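Search this encyclopedia Enter a title, name or series Go

The Gindley Harbour Novels

The Gindley Harbour novels are a series of contemporary romances by Latifa Benmoussa, set in and around the small fishing town of Gindley. The series runs to 3 full-length books and a Christmas novella, and although each one follows a different couple and can be read by itself, most readers who start with one seem to end up going back for the others. They were published by Welter, a small press which had until then brought out mostly cookery books and local walks, and which took rather a happy gamble on them.

Background

Benmoussa began the first book while working mornings in a bakery, and the early hours, the floury aprons and the gossip across the counter all found their way into the story more or less whole. Her first draft was a family saga with four generations in it, and the romance between the baker and the lifeboat mechanic took up only a couple of chapters. It was her editor, Ingrid Tillman, who wrote in the margin that she kept skipping ahead to find out what those two were up to, and wouldn't it be nice if there were more of them. Benmoussa cut the great-grandparents, kept the bakery, and started again.

The town is made up, but it has been drawn with such affection that readers have been known to sketch their own maps of it. The harbour wall, the steep lane with the handrail, the chip shop that shuts whenever its owner is cross — these turn up in every book, and by the third they feel like old friends.

The books

The first novel, Salt on the Step, brings Nadia Zerouali home to Gindley to run her late aunt's bakery for one summer. She has a return ticket and a good job waiting. She also has a broken oven and, before long, a quiet man called Tom who comes to mend it and finds a surprising number of reasons to come back. Their courtship is slow and mostly conducted over toast, and the quarrel that parts them (over a letter he ought to have handed her and didn't) is generally thought to be one of the best things in the series.

The second, The Jilholm Ferry, moves out to the island of Jilholm, a short crossing from the town. Nadia's younger brother Sami takes a winter post as the island's only teacher and is obliged to share a house with Ros, the ferry skipper, who was promised it first. It is the funniest of the books by some distance. There is a goose, there is a nativity play, and there is a storm chapter in which the pair are stuck on the wrong side of the water from each other and can speak only by radio, with half the island listening in.

The third, A Room Above the Tide, is gentler and a little sadder. Its couple are both past sixty, once engaged and long since married to other people, and now widowed and living at opposite ends of the same street. Some readers missed the high spirits of the earlier books, while others count it as their favourite and press it upon their mothers.

The novella, December Lights, runs to 105 pages and gathers everyone back at the bakery for a wedding. Welter first printed it in a run of 900 copies as a small thank-you to readers who had written in, and it was later added to the back of the third novel.

Style and themes

Benmoussa writes in a close, chatty third person that passes back and forth between the two lovers, usually with a change of chapter. The bedroom door stays mostly shut. What she lingers over instead is the business of people looking after one another: lifts given, soup left on doorsteps, a coat lent and never asked for. Coming home is the great theme, along with the awkward question of whether a person can do it without turning back into who they were at seventeen.
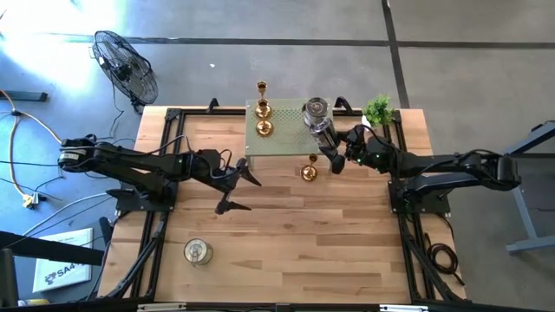 Do the novels have to be read in order?

Each book tells a complete love story, so a newcomer may start anywhere, though the second gives away how the first one ends.

Reception

Sales were modest to begin with and grew chiefly by word of mouth, with reading groups taking a particular liking to the second book. The readers' circle that grew up around the series had 3873 members at its last reckoning, and its letters page is still a lively one — the goose comes up a good deal. Complaints have mostly concerned the pace of the opening chapters, which do take their time, and the fate of the chip shop, which Benmoussa left unsettled and has so far declined to explain.

See also

Small-town romance
Second-chance romance
Island settings in fiction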